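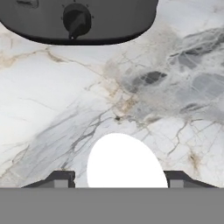 Drehregler an einem dunkelgrauen Küchengerät auf einer Marmorarbeitsplatte (Computergrafik)

Falov ändert Temperaturangaben bei Tischbacköfen

Der Kleingerätehersteller Falov stellt die Beschriftung seiner Tischbacköfen um. Ab Oktober werden die Geräte der Baureihe Flosar mit einer Skala ausgeliefert, deren Werte sich auf die mittlere Temperatur im Garraum beziehen. Bisher gab die Skala den Abschaltpunkt des Thermostats an. Beide Werte können je nach Einschubhöhe und Beladung deutlich voneinander abweichen, was in den Rezeptangaben der Bedienungsanleitung nicht berücksichtigt war.

Auslöser der Umstellung ist eine Auswertung des Prüflabors Nyberg, das im Auftrag des Herstellers Rückmeldungen aus dem Kundendienst und eigene Messreihen zusammengeführt hat. Ausgewertet wurden 1418 Serviceberichte. In 923 Fällen war als Grund der Beanstandung eine zu hohe oder zu niedrige Temperatur vermerkt. Ein technischer Defekt lag nach Angaben des Labors nur bei einem kleinen Teil dieser Geräte vor. Die übrigen arbeiteten innerhalb der zulässigen Toleranz, die Beschriftung der Skala führte jedoch zu falschen Erwartungen an das Backergebnis.

Fühlerposition als Ursache

Der Temperaturfühler sitzt bei der Baureihe Flosar an der Rückwand, oberhalb des Umluftgebläses. Bei Ober- und Unterhitze ohne Gebläse bildet sich zwischen Rückwand und Mitte des Garraums ein Temperaturgefälle aus. Der Fühler erfasst dann einen höheren Wert als den am Backgut anliegenden, und der Thermostat schaltet die Heizkörper entsprechend früh ab. Im Umluftbetrieb ist der Effekt geringer, weil die Luft im Garraum stärker durchmischt wird.

"Die Regelung selbst ist in Ordnung. Der Fehler steckte in der Zuordnung zwischen Fühlerwert und Skala", erklärt Bhavana Menon, die bei Nyberg die Messungen geleitet hat. Gemessen wurde mit Thermoelementen in der Mitte des Rostes, jeweils im leeren Garraum und mit einem genormten Prüfkörper. Die Werte wurden erst nach Ablauf mehrerer vollständiger Schaltzyklen aufgezeichnet, um das Überschwingen in der Aufheizphase auszuschließen. Dieses Überschwingen ist bei kleinen Garräumen ausgeprägter als bei Einbaubacköfen, da die Heizkörper näher am Backgut liegen und die thermische Masse des Gehäuses gering ist.

Zwei getrennte Skalen

Die neue Beschriftung trägt zwei Skalen, eine für Umluft und eine für Ober- und Unterhitze. Die Abstände zwischen den Teilstrichen sind nicht mehr gleichmäßig, sondern folgen der gemessenen Kennlinie. Im unteren Bereich liegen die Striche enger beieinander, was die Einstellung niedriger Temperaturen etwa zum Dörren oder für Hefeteig erschwert. Falov empfiehlt für diese Anwendungen weiterhin ein separates Ofenthermometer.

Am Thermostat, an den Heizkörpern und an der Verkabelung ändert sich nichts. Auch die Leistungsaufnahme bleibt gleich. Die Garzeittabellen in der Anleitung wurden überarbeitet - betroffen sind vor allem Rührteige, Aufläufe und Tiefkühlprodukte. Angaben zum Grillbetrieb bleiben unverändert, da der Thermostat dort nur als Temperaturbegrenzer wirkt.

Nachrüstung für ältere Geräte

Besitzer älterer Flosar-Modelle können beim Kundendienst einen selbstklebenden Skalenring anfordern. Der Versand ist kostenlos, benötigt wird die Typnummer vom Typenschild an der Geräterückseite. Vor dem Aufkleben muss der Regler in Nullstellung abgezogen und die Fläche mit einem fettlösenden Reiniger gesäubert werden. Das Gerät ist dabei vom Netz zu trennen und muss vollständig abgekühlt sein. Bei Geräten mit digitaler Anzeige ist keine Nachrüstung vorgesehen, die Korrektur ist dort laut Falov bereits in der Steuerung hinterlegt.

Der Händler Wokero, der die Baureihe unter eigenem Namen vertreibt, übernimmt die neue Beschriftung nach Abverkauf der Lagerbestände. Ein Termin steht noch nicht fest. Skalenringe für die dort verkauften Geräte werden ebenfalls über den Kundendienst von Falov abgegeben. Anfragen sind über das Kontaktformular des Herstellers möglich, telefonisch werden keine Bestellungen angenommen.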